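Fold It on the Bed

I gave away my folding board in February. It was a Trilura, the hinged plastic kind, and I had used it on T-shirts for nine years. It did what the box said. It also meant that every shirt I owned came out the width of the board, whether or not that suited the drawer, and the board itself had to live somewhere.

Since then I have folded everything on the bed, and I think most people should. A bed is the largest flat surface in most homes. It is already clear of dishes and mail, or it can be made so in a minute. A knit top needs more room than people give it. On a kitchen counter the sleeves hang over the side and drag the body crooked, and you end up folding the crookedness in.

The usual objection is that a bed is soft. Alina Gavrilă, who ran the laundry course I took at Nemwood, made us fold on hard tables for that reason, and for dress shirts I still agree with her. A placket wants something firm under it. But thin knits slide on a hard table. On a cotton sheet they stay where you put them, and you can pull one corner straight while the other holds.

The second objection is that beds collect things. This is true. Phones, pens, chargers and remotes all end up there, and people tell me they can't fold until they have tidied. I say push it all toward the headboard and start. You need the half nearest you – the rest can wait.

A soft cloth, a big bed and a fitted sheet with a few wrinkles in it:

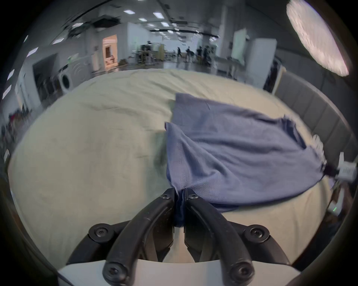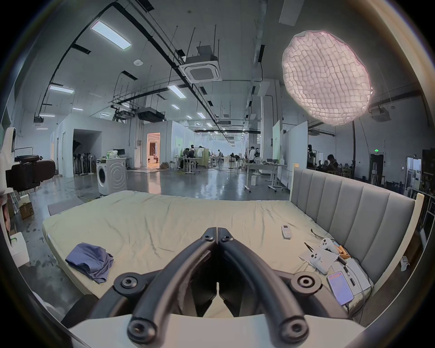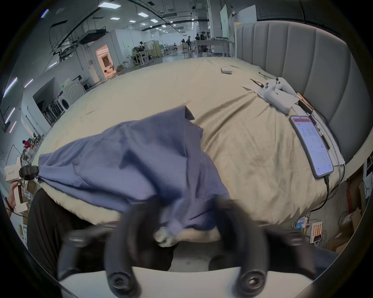
My own order is simple. Lay the garment face down with the hem toward you. Smooth from the middle out, using the flat of the hand. Bring in one side, then the other, then fold up from the hem. If a corner flips over, fix it before the next fold, as it will not fix itself in the drawer. Large things go better with 2 people, one at each end.

I don't iron knits and I don't roll them. Rolling saves space in a suitcase, but in a drawer the rolls come undone as soon as you pull one out. Folded flat and stood on edge, they stay put until Saturday, when I do the next load.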